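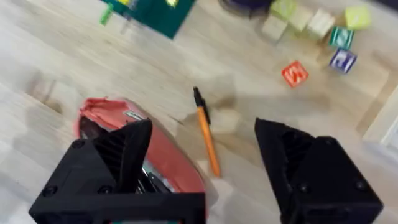

7 min read

Nimberg finger and camera kit, after 40 hours of use

Last updated: January

Search this site Go

I bought the Nimberg kit at full price, $259 plus shipping, and have been using it on my small arm for floor pickup. It consists of a parallel gripper body, two printed fingers in matte black, a small camera that mounts at the wrist, a bracket, a bag of hardware and a license for the Rurkport recording software. You supply the arm. You also supply the computer, a powered hub and a fair amount of patience with the documentation.

My use case is narrow. I want to pick household clutter off a wood-grain floor and drop it in a bin. The usual spread is a ballpoint pen, the wooden alphabet blocks, a few other things from the desk drawer, and whatever else was within reach when I started. I don't do assembly work, I don't handle food, and I have not tried anything heavy. If you need a gripper for any of that, this post will be of limited help.

Assembly

The gripper body comes assembled. The fingers do not. Each one is a wedge on a flat base, open and ribbed on the inside, and you fasten it with round-head black screws that go in from the face. The ribs keep the weight down and also give you somewhere to clamp the part while you drive the screws. The holes on my set were slightly tight. I cleared them by hand with a drill bit, and I would suggest doing the same before you force a screw and split a layer line.

The manual has you mount the fingers first and the camera bracket second. Do it the other way. With the fingers on, the lower bracket screw can only be reached with a short hex key held at an angle, and I rounded one screw head before I gave up and took everything off again. Fiorella Marras pointed this out on the owners' list well before I bought mine, and the manual has still not been changed.

Cable routing is left to you. The camera lead is stiff and exits toward the arm, where it will catch on the elbow if you leave a loop. I ran it flat along the forearm under two straps and left the slack at the base. Do a full sweep by hand, motors off, before you power up.

The camera

What you get at the wrist is a wide view in which the fingers take up most of the lower part of the picture. I disliked this at first and tried tilting the bracket up. That gave me more floor and a worse policy. With the fingers in view, the relation between the fingertip and the object is available in every frame, and the last bit of the approach depends on it. I went back to the stock angle and have left it there.

The cost is occlusion. An object directly under a finger is partly hidden from the wrist camera, and with the fingers open wide the two of them cover a lot. I run a second camera on a tripod for this reason. Nimberg's product page implies the wrist view is enough by itself. For blocks on a clear floor I would agree. For a pen lying close to another object I would not.

Motion blur is the other weak point. Exposure is automatic out of the box, and indoors it settles on something too long for normal arm speed. You get smeared edges on everything past the fingertips. The setting can be locked in Rurkport under the device tab, though the label is "hold," which I took to mean something else entirely. With exposure held short and a lamp added, the image is darker and noisier but the edges survive. I have old recordings from before I found the setting, and they trained a usable policy anyway, with more missed grasps on thin objects.

The lamp brings its own problem. The gripper casts a soft shadow on the floor, and the shadow moves with the arm. My first policy appeared to use it as a height cue. When I moved the lamp, it began closing early. I now change the lamp position between sessions, and early closing is less frequent.

The fingers

The shape favors blocks. A wooden cube with flat sides sits well between the two inner faces, and small errors in angle correct themselves as the fingers close. A block tipped up on an edge tends to rotate as it is squeezed, and sometimes ends up flat in the grip and sometimes leaves it. I have not found a pattern.

Pens are harder. A round barrel lying on a hard floor needs the tips to come down very close to the surface, and the tips as supplied are blunt. If the approach is a little high, the fingers close on top of the pen and push it away. If it is low, the base of the wedge flexes and the arm reports a torque fault. Approaching across the barrel works best. Along the barrel doesn't work at all, so your demonstrations should include a clear wrist rotation before descent.

I added a strip of thin rubber to each tip. It helps with pens, does nothing for blocks, and picks up dust quickly. Clean it at the start of a session. Tiziana Mazza sells a molded tip under the name Oltedico that is supposed to fit these fingers, and I have one set on order. I have no opinion on it yet.

Wear has been modest. The lower edge of the left finger is polished from contact with the floor, and one screw on the same side works loose. Thread locker fixed the screw. Nimberg publishes the finger files, so replacements are a matter of filament and time. They do not publish the bracket file, and the bracket is the part I would expect to break. I asked. Huia Henare at their support desk answered the next morning and said it was under review.

Rurkport

The recorder is the better half of the kit. You start an episode with a foot pedal or a key, move the arm with whatever leader device you own, and stop. Camera frames and joint positions are written together with a common clock. I checked the alignment with a blinking LED on the gripper body and could find no drift over a long session.

The review screen is plain. Each episode gets a row, a thumbnail and a keep or discard button. There is a note field, and the notes are saved as text next to the data, so you can search them with ordinary tools. Use it. I record which objects were on the floor and where the lamp was, and I have needed both.

Things I dislike:

Discarded episodes are deleted at once, with no undo.

The export dialog forgets the last folder.

The license check runs at startup and needs a network connection. After that it runs offline.

Changing the frame rate resets the exposure hold without telling you. I lost an afternoon to this.

There is also a paid labeling service. You upload episodes and get back text labels for each segment, such as reach, close and lift. I sent one batch. The segment boundaries were good, and the object names were uneven, with the same block named by its color in some episodes and as "cube" in others. Müzeyyen Yaman has written a short script that merges names after the fact. It is linked from the owners' list and works as described. I would not pay for a second batch, but I only have one type of task and can label it myself in the evening.

Compared with the Liyanage

I had the Liyanage gripper before this. Its fingers are thinner, so it is better on pens and paper clips, and its camera sits farther to the side and sees more of what is under the tips. It is also louder and its driver stopped working after a system update, with no fix so far. The mounting pattern is different, and you will need an adapter plate if you switch from one to the other. Tiziana Carbone lent me hers, and I copied it in aluminum.

If your objects are mostly chunky and your floor is flat, buy the Nimberg. If they are thin, the Liyanage mechanism is still the better one, provided you can write your own driver.

Settings I use now

Exposure held, as short as the lamp allows. Gain automatic. Gripper force at the low preset for everything except blocks. Fingers fully open before descent. Bracket at stock angle. Objects moved between episodes, including the ones the arm is not meant to touch.

I will update the tips section when the Oltedico set arrives.

Contact | Copyright, all rights reserved | Back to top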